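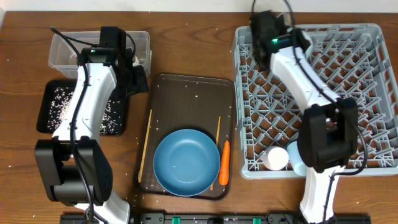 Plate, chopsticks, carrot, and rice on everything.

July 21, 2020

Rice all over the table again. I wiped it down after breakfast and by lunchtime there were grains in the brown tray, grains in the black tray, and a trail of strays on the wood going from one to the other. They don't show up badly on the table because the wood is warm colored and a bit busy, but you feel them under your wrist as soon as you lean on it.

I had the blue plate out on the serving tray with the chopsticks and one carrot. Rack on the right. That has been the arrangement since April and I don't see a reason to change it. The rack is the gray plastic one with the diamond pattern. I bought it from Evorum when the old wire one rusted through at the corners, and it has held up fine. The only trouble is that small things fall through the diamonds if I'm careless, and rice is a small thing.

The clear container stays at the back on the left. I like being able to see through the side of it. The black tray goes in front of it, so whatever spills when I'm moving rice has somewhere to land. Most of it does land there. The rest goes on the table and I pick it up later with a damp cloth. A dry cloth only pushes it around, and the brush from Jiteo is worse, it flicks the grains onto the floor and then I'm walking on them in socks.

Weighed out 300 grams for tonight and then thought better of it and went up to 400, so there will be some left for frying tomorrow. I rinse it until the water is close to clear. I used to do it twice and call it done, but it came out gluey. The short grain from Tanner needs more rinsing than the bag says. The last bag was 79 cents more than the one before it. Same size, same label.

The carrot was going to be soup. I changed my mind and decided to cut it thin and put it in with vinegar and a little sugar, and eat it cold on the side. It's too hot for soup. The kitchen was already uncomfortable by late morning and I had the window open with the fan pushing air at it, which did very little.

The serving tray needs a proper wash. Grains get along the inside of the rim and dry there, and then they have to be soaked off. I keep meaning to do it straight after I use it. Today I left it until the afternoon. Warm water, ten minutes, then an old toothbrush along the edge. I won't put it in the sink to soak overnight, I did that with the one before and it was never flat again.

I also thought about whether I need both trays. The black one is low and square and good for spills. The brown one is for carrying. If I only kept one I would be tipping rice out of it every time I wanted to carry a plate, so both are staying. I did clear out the drawer while I was at it and threw away 2 lids that fit nothing. The good chopsticks I put at the front. They are thinner than the set from Jevitz and I pick up single grains better with them, so the others have gone to the back.

Slept badly, went to the store late, forgot vinegar and had to go back for it. Bought more dish soap at the same time. There was a line at the register both times.

Washed up at six. The plate was dry before I sat down. Found four more grains of rice under the rack when I lifted it to wipe, and one stuck to my elbow. Tomorrow: fried rice, the rest of the carrot, and find the bigger lid for the container.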